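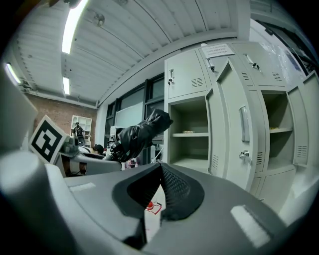

Care and Organization of Metal Storage Lockers

Steel lockers with keyed doors are common in workshops, utility rooms and shared laundry areas. They hold up well and need little attention, but the small parts (cam locks, hinges, louvers, labels) are usually neglected until a door sticks or a key goes missing. The notes below cover routine care, key handling and packing. They apply to banks with small stacked compartments; full-height lockers follow the same principles, with heavier hinges.

Leveling

A door that swings open by itself, or rubs at one corner, usually belongs to a cabinet that is out of level. Empty the lower compartments first. Set a spirit level on the top panel, front to back and then side to side. Correct with steel or hard plastic shims under the base. Wood shims compress on damp concrete and have to be replaced.

Once the bank is level, check that adjoining units are bolted together through the side walls. Two bolts per joint, one near the top and one near the bottom, are enough for small-compartment units. Tighten by hand, check the door gaps, then finish with a wrench. Anchor the bank to the wall if it is taller than it is deep by a factor of three or more, or if children use the room.

Doors and hinges

Remove dust from the hinge knuckles with a dry brush before applying oil. Oil on dusty hinges turns into a paste. One drop of light machine oil per hinge, worked in by opening and closing the door several times, is sufficient. Wipe off the excess so that it does not run down the paint.

Recessed handles collect grit in the lower lip. A cotton swab or a narrow nylon brush reaches it. Check the fasteners behind the handle at the same time – they work loose slowly and produce a rattle that is often blamed on the lock.

If a door has been bent outward at the corner, lay it flat on a padded bench and press the corner back by hand or with a rubber mallet. Do not attempt this with the door on its hinges. The pins deform before the sheet does.

Locks

Cam locks should be treated with dry graphite or a PTFE lubricant. General-purpose oil holds lint and metal dust inside the cylinder. Apply a small amount to the key, insert it, turn it through its full travel, and wipe the key clean. Repeat until the key comes out without gray residue. Once a year is adequate for indoor use.

A key that turns without moving the cam indicates a loose screw at the rear of the cylinder. Open the door and tighten it. If the cam itself is worn round at the hole, replace it; cams are sold separately and the cylinder can stay in place. Before ordering, measure the cylinder diameter, the body length and the cam length from the center of the hole to the tip. A cam that is too long binds against the frame, and one that is too short does not engage at all.

Key handling

Keys left in the doors show at a glance which compartments are available. The arrangement works if everyone follows the same rule: key in the lock means free, key absent means in use. It fails as soon as one person stores things behind a door and leaves the key in.

Spare keys belong on a numbered board in a different room. Stamp or engrave the number on the key itself. Plastic fobs crack at the ring hole, and paper tags last one season. Keep a written list with three columns: compartment number, key code, date of last replacement. The key code is usually stamped on the lock face and is often all a locksmith needs to cut a new one.

Household banks bought secondhand frequently arrive with mixed locks. The bank used for these notes came from a closed warehouse in Waltcombe, with 26 compartments and 15 working keys. Sorting took an evening: try every key in every lock, tape each match to its door, and list what remains. Locks without a key were removed from the inside and replaced with a keyed set from Patadex. Two of the old cylinders had seized and had to be drilled.

Ventilation

Louvers prevent odor and condensation only when air can move through them. Leave a hand's width between the bank and an outside wall. Inside, keep the contents clear of the vents on the door. A folded towel pressed against the slots closes them completely.

Clean louvers with a soft brush attachment, moving along the slots. Follow with a cloth wrapped around a thin ruler. Damp items – work gloves, rags, swimwear – should be dried before storage. Steel sweats in unheated rooms, and a compartment that is closed on a wet cloth can show rust at the bottom seam within 14 days.

Packing the compartments

Assign the upper row to light items used often, the middle row to tools and daily supplies, and the bottom row to weight. Paint, detergent and other liquids go at the bottom, upright, in a plastic tray deep enough to hold the contents of the largest bottle. Do not store solvents next to oxidizing cleaners, and do not store oily rags in any closed compartment.

Shallow bins make better use of the depth than loose stacking. Measure the door opening, not the interior. The return lip on the frame reduces the clear width, and a bin sized to the interior will not pass. Irkulum trays in the narrow size fit most small compartments with room for fingers on both sides.

Labels and notices

Tape on painted steel becomes brittle and leaves a residue that attracts dust. Magnetic sleeves are preferable for anything that changes. For a general notice, use large type and limit the text to the rules that matter. Small print posted above eye level is not read.

To remove old adhesive, warm it with a hair dryer on the low setting, peel slowly, and take off the remainder with vegetable oil on a cloth. Wash with dish soap afterward. Acetone softens many locker paints and should be kept away from them.

Paint touch-up

Sand the rust spot to bright metal, feather the edge, degrease, prime, and apply two thin coats. Spray the paint into a cup and use a small brush for chips. Light gray varies between makers, so test the color on the inside of a door. The Cáceres enamel used on the Waltcombe bank dried slightly darker than it looked wet. Leave doors open overnight before returning the contents.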